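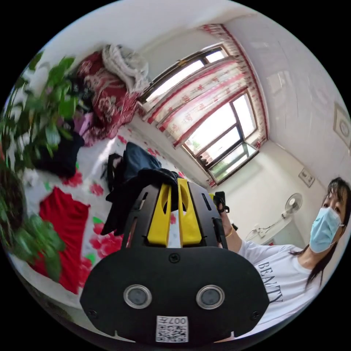
Dark clothes in a pile on a bed with a flowered sheet.

Encyclopedia > Household > Laundry > Clothes pile (bed)

Print this article | E-mail this article

Clothes pile (bed)

A clothes pile, in the sense I'm using for this entry, is a heap of clothing set down on a bed until somebody folds it, hangs it or wears it. I've been writing the laundry pages here for a while now and I think this one is my favorite, probably because I've got a pile of my own in the next room as I type!

Types

I sort them into 2 kinds. The first is the clean pile, which comes off the line or out of the dryer and is waiting to be folded. The second is the mixed pile (my mother called it the "maybe pile"), where you'll find the sweater you wore for an hour and the pants that could go one more day. A mixed pile should never be allowed to touch a clean one. You will end up washing both.

Why the bed

A bed is the biggest flat surface in most small bedrooms, it's at a decent height, and you can lay a shirt out full width with the sleeves open. It also sets a deadline, as you can't very well sleep under 40 socks. Well, you can, I've done it, but I wouldn't call it restful.

The sheet matters more than people think. Dark clothes show up nicely against white, and a big print like red peonies is cheerful to work over, though small things with flowers on them do get lost in it. Dark fabric picks up lint from a fluffy bedspread, so I pull mine back first and fold right on the cotton.

Working through a pile

I was taught by Pui-shan Shek, who ran the linen room at the Garneveck guesthouse when I worked there one September. Her way was to pull out the big pieces first, so the heap shrinks fast and you feel like you're winning. Shake each one by the shoulders, fold it in thirds and stack it near the pillow. Black T-shirts all look the same folded, so turn the necks outward and you can read the labels. Socks come last. Leftover single socks go in a bag, and mine is currently very full.

See also: Folding board; Chair, clothes on; Lint

Last edited 2 October 2019

Reader comments

Dankwa: Mixed pile lives on the chair at our house, the bed is for clean only. Good page though.

Nistia: Does the necks-out thing work with hoodies? Mine just flop over.

Dankwa: Tuck the hood in first, then fold.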